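Toy Library Sorting Room – September Safety Check, with comments

Site: Plandgate Toy Library, Lultville
Checked by: Vitória Cordeiro
Read over by: Cheng-en Lai
Areas covered: sorting table and bin, shelving, washing corner, floor and doorway

Dear all, thank you for bearing with me while I went round with my clipboard and got under everybody's feet. I have kept the same headings as last time so that you can put the two lists side by side, and I have written a bit more under the ones where people asked me questions. Where it says "OK" it really is OK, and you can skip straight on with a clear conscience.

1. Sorting table

Table steady, no rocking – OK
Top free of splinters – OK, though please run a hand along the front edge now and then
Table top wiped – OK
Nothing stacked at the back – needs attention

Comment: It is a nice light wooden table and I would like it to stay nice. The pile of returned jigsaws at the back had crept up again by the time I got there, and one good nudge would have had the lot on somebody's toes. Jigsaws go on the Kapoor trolley as soon as they are signed in, please, even if there are only one or two of them.

2. Sorting bin

Bin sits flat on the table – OK
Rim checked for sharp or lifted metal – OK
Clamp on the rim tight – OK
Inside walls clean – not passed
Floor of bin clean – passed, with scuffs
Toys in bin spread out so each can be seen – OK

Comment: I know the bin is a sore point, so let me say first that the metal itself is sound and I have no worries about it. Scuffs on the floor of it are only wear, and I have stopped marking them down. The walls are another matter. They get splashed and then the splashes get dusty, and because we all look down at the toys we don't look at the sides.
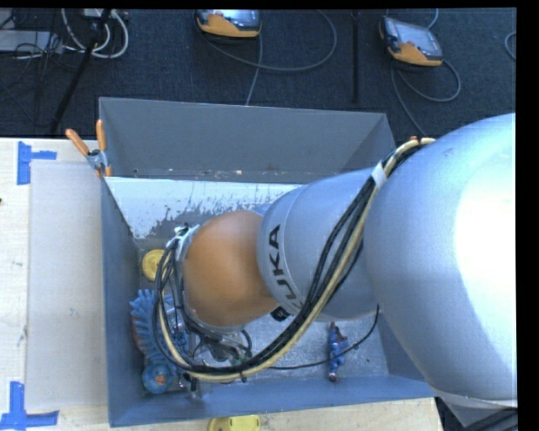
Item 2, sorting bin. Dark speckles and splatter high on the left inner wall; orange-handled clamp at the upper left of the rim.

So, a warm cloth and a drop of Wutden soap, please, starting at the top of the wall and working down, and do take the toys out first (I say this with love, having found a very soapy bath duck in there last spring). If the marks won't shift, leave them and tell me. I would much sooner have a grubby wall than a scratched one with bits of scouring pad all over the toys.

3. Small toys and loose parts

Small figures checked for cracks and loose bases – to be done at each sort
Wheels and round parts matched to their sets – partly done
Bristly and spiky toys checked for loose bristles – to be done at each sort
Anything that fits the choke tester moved to the over-threes tub – OK

Comment: The things that need the longest look are always the little ones. A small blue figurine with an orange base, like the one lying on its side in the bin, wants a gentle twist to see whether the base moves. Spiky toys such as the blue one want a tug in several places, and not only on the side facing you. The small blue round piece with the orange-red centre looks to me like a toy wheel, so would whoever has the vehicle box open next kindly see whether something in there is missing one? If it has no home by the end of the month it goes in the spares jar. The same goes for round yellow lids or discs, or whatever we decide they are. We have about 70 lids in the spares jar already and I can't believe we need them all.

4. Shelving

Brackets tight – OK
Heavy boxes on the two lowest shelves – OK
Labels facing out – mostly
Step stool folded away when not in use – needs attention

Comment: Box 58 has lost its lid again and has been sitting open under the window. Cheng-en has offered to cut a new one out of card, for which many thanks.

5. Washing corner

Soap and cloths stocked – OK, 500 ml bottle nearly full
Drying racks clean – OK
Bucket emptied at the end of the session – OK
Cupboard catch working – not passed

Comment: The catch gives way if you lean on the door, and little visitors do lean on doors. I have ordered a new one, and until it is fitted the soap lives on the top shelf.

6. Floor and doorway

Mat lying flat – OK
Doorway clear to at least 700 mm – OK, measured with both prams parked
Light switch cover firm – OK

Comment: No complaints at all – the doorway was lovely and clear even at half past three, when the school crowd comes in.

To do before the next check

Bin walls – whoever opens up
Jigsaws to trolley – everyone
Vehicle box, look for missing wheel – Cheng-en
Cupboard catch – Vitória
Step stool – everyone, please!

Notes from Cheng-en: Read and agreed. I have moved the spare cloths to the hook by the table so they are within reach when you do the bin.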